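Teaching Two Arms to Close a Laptop
Project report, robot learning lab course

I signed up for this project thinking I'd spend the semester training models. What I mostly did was sit in a chair and move two robot arms with my hands, over and over, saving recordings. I'm not complaining (okay, a little), because I learned way more from the recordings than from the training runs, so most of this report is about them.

The goal was one policy that could handle a handful of tabletop jobs with both arms. We called the project Kultar, after the name on the folder we inherited from last year's group. The jobs were opening a laptop, closing it, sliding it to a marked spot, turning it around and handing a folded cloth from one gripper to the other. So 5 tasks, and I took the laptop ones. Everything was saved through Dradeck, the logging tool our lab uses, which stores the joint positions and all the camera streams with a single clock. When it works it's great. In February it dropped the left wrist stream for a whole afternoon and I didn't notice until I played things back at night.

By the end we had 2337 recordings we kept. I have no idea how many we threw away, and I wish we'd written that down, since it would have made a nice plot.

The way a recording goes is pretty simple. You set the laptop down, nudge it a bit off from where it was last time, bring the arms to the start pose, hit the pedal and do the task. Then you hit the pedal again and type a grade. My first batch was terrible. I kept putting the laptop in almost the same place because it was comfortable for me, and the policy trained on that batch was brilliant in that one place and totally lost a hand's width to the left. After that I made a list of start positions and angles, shuffled it, and just did whatever came next, even the awkward ones where one arm has to reach across.

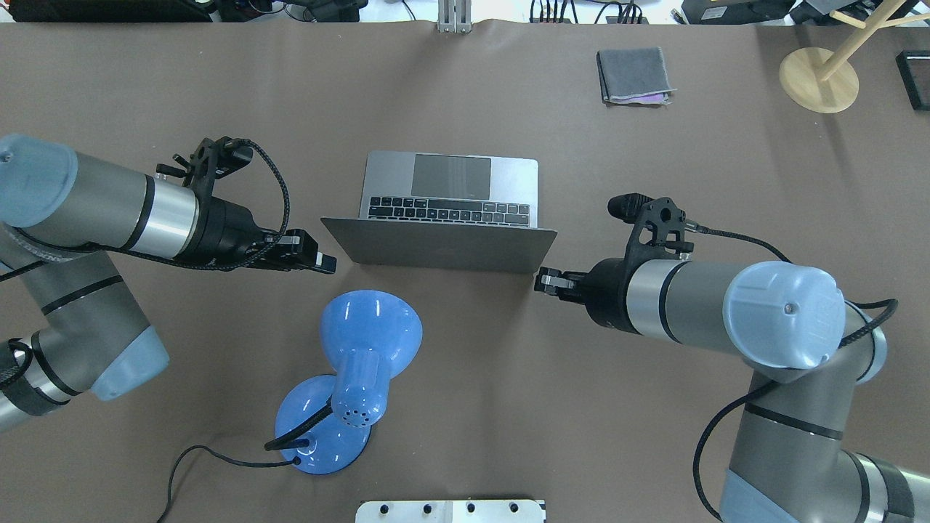 The other thing I changed was leaving stuff on the table. At first I cleared everything before each session, and it looked very professional, and then someone left a mug out during testing and the arms sort of hovered and gave up. So now other objects stay out while we record, and I shift them between batches. It makes the recordings messier to watch, but the policy got much calmer about things it doesn't need to touch.

Lids turned out to be the hard part! With a box you can be sloppy with your grip. A laptop lid is thin, and if one gripper comes in too low it pushes the whole computer instead of lifting the edge. The trick I ended up with was to hold the base still with one arm and work the lid with the other, slowly, and never to pinch near the hinge. I also had to pick a side and stick with it. For a while I held with the left on some days and with the right on others, depending on my mood, and the model learned to start both and finish neither. Once I re-recorded that batch with the right arm always on the lid, the dithering went away.

Pauses were my other bad habit. I'd stop halfway to think, and the pause would get learned too. The Hellström handout we read in week 4 suggests trimming idle stretches automatically, so I wrote a small script for it, but I set the threshold too tight and it cut out the careful slow bits near the lid. I loosened it and checked a pile of clips by eye. Boring evening, worth it.

For testing I ran 95 trials on closing, using start positions that weren't on my list. Closing was clearly better than opening, and I think it's because gravity helps once the lid is past a certain point. Opening still fails when the gripper misses the edge on the first try - it doesn't really know how to back off and go again. I hardly have any examples of recovering from a miss, because I used to throw those out as bad takes. That was a mistake. If I had another month I'd record misses on purpose and then fix them on camera.

I'd also get a second person on the laptop tasks. You can sort of see my personal style in how the arms move, which is funny but probably not healthy for the data. The group taking over wants to try the Plornholm grippers, with softer fingertips, and I'm curious whether my recordings will carry over at all. My notes on start positions are in the shared folder, along with the trimming script. Please check the threshold before you run it.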